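In Praise of the Boring Bar of Soap

I have been converted, and like most converts I can't stop talking. For years my bathroom shelf in Saltberg looked like a small pharmacy: a scrub for the legs, a gel for the face, a mist for the feet, something in a tube whose purpose I had forgotten. Then last September my skin staged a revolt. Red arms, itchy shins, flakes on every dark sweater I own. I put the whole lot in a box under the sink and bought one plain, unscented bar of soap and one tub of thick, dull, wonderful moisturizer.

I love it! I love how little there is to think about. My mornings are shorter, my shelf has a plant on it now, and my shins (I promise this is the last time I mention my shins) have stopped itching.

I know one person's shins prove nothing. Skin is fussy and personal, and if a doctor has given you a treatment you should keep using it. But I do think a lot of us are washing, scrubbing and perfuming ourselves into trouble and then shopping for the cure. The store in Jitthorpe where I buy my soap has a wall of body care that must be 30 feet long, and I stood in front of it last week reading labels for 20 minutes. Soothing this, calming that, and perfume in nearly every bottle I picked up. Why does a lotion for irritated skin need to smell like a fruit salad?

My other complaint is the word "odor," which gets used like a threat. People smell a little by the end of the day. We walk, we climb stairs, we sit on warm buses. A shower and a clean shirt take care of most of it, and for feet I swear by dry socks and changing my shoes from one day to the next. I was a devoted foot spray person, so believe me when I say I gave that up with some fear. A month later I was pulling off my boots in company without a second thought.

So try it, if your skin is grumpy and your shelf is crowded. Pick the plainest soap you can find. Use it where you need it and let warm water handle the rest. Pat dry, put the moisturizer on while you're still a bit damp, and give it a few weeks before you decide anything. I'd add one product back at a time after that, the ones you truly miss. I missed exactly one, a peppermint foot cream, and it is back on the shelf next to the plant, where I greet it every evening like an old friend. 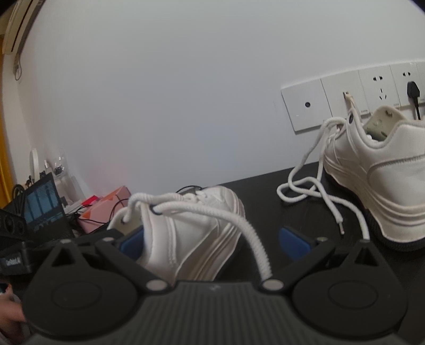
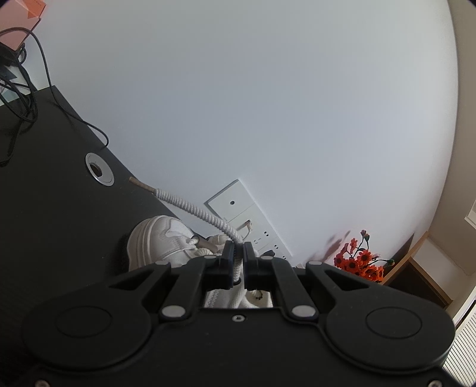
White shoes; the second picture shows a lace up close.

Posted February 1, 2020. Comments are open, and I would love to hear what you threw out and what you kept!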